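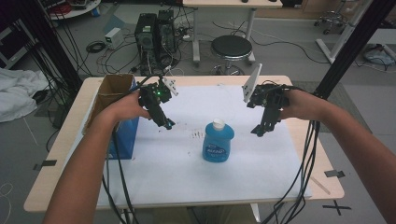
Bottle and carton task, both hand-held grippers at the table. Head view.

Ticket: left gripper recordings out of step with head view
Project: Drundura
Opened by: Efraín Rivadeneyra
Priority: 2
Status: open, workaround in place

Problem
When I play back bottle episodes, the left gripper's video runs behind the head view. The right gripper looks fine. At the start of an episode the two match, and by the end the left one is 8 frames late. The Gruto recorder shows no error and marks the episodes as good, so they have been going into the training set with the rest.

The set stood at 3,813 episodes when I noticed. I don't know yet how many are affected. Episodes from before the November update that I opened at random were all in step.

What I expected
All views stamped from the same clock, and the recorder to refuse an episode if one of them drifts.

Steps to reproduce
Start Gruto with the Drundura task file.
Close and open both grippers once for the sync mark.
Record a normal bottle episode, then let it run on with the hands still.
Play back and compare the closing of the fingers in each view.

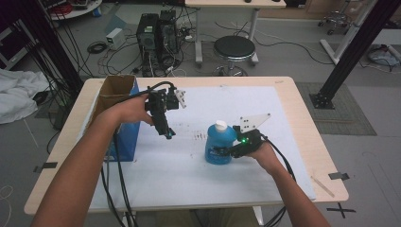
Does a short episode need throwing away if the views drift near the end?
Trim it to the last point where the views still match, and keep it only if the whole grasp falls before that point.

Log

09:40. Swapped the left and right cables at the computer end. The delay stayed with the left gripper, so I have ruled out the port.

10:15. Swapped the cable itself for a spare from the Lumetti kit. No change. Put the old one back so that only one thing differs at a time.

10:50. Restarted the recorder between every episode. The drift was smaller but still there. It seems to build up over a session and carry on into the next episode unless the recorder is closed fully.

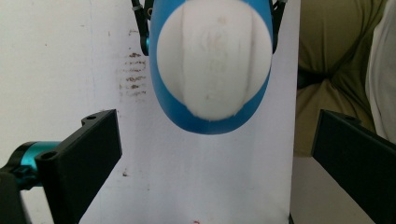 11:30. Turned off the live preview for the left gripper and left everything else alone. Recorded 3 episodes, all in step from start to finish. Turned the preview back on and the delay came back on the next one.

So it looks like the preview window and the writer are sharing a queue, and frames are being stamped when they leave it instead of when they arrive. I can't confirm that without the source. Asked Fernandes to send the recorder's timing log format so I can read the raw arrival times.

13:05. Reply from Fernandes. Arrival times are kept in the raw file, in a separate column from the stamps. That means the old episodes can probably be repaired by restamping them, and we would not have to record them again.
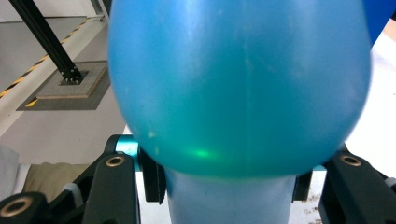 14:20. Wrote a small script that restamps from the arrival column. Tried it on one bad episode and the finger closing now lines up in all views. The gripper width readings needed the same correction, as they take their time from the video of that hand. Please don't run it on the whole set until someone else has checked it.

Workaround for now
Keep the left preview off while recording. Check the left view in the playback window after each episode. Close the recorder fully at breaks.

Still to do
Find the affected episodes by comparing the two columns.
Hold those back from the next training run.
Get a recorder build from Gruto that stamps on arrival, and repeat the steps above with the preview on.

I will leave this open until the new build has been through a full session.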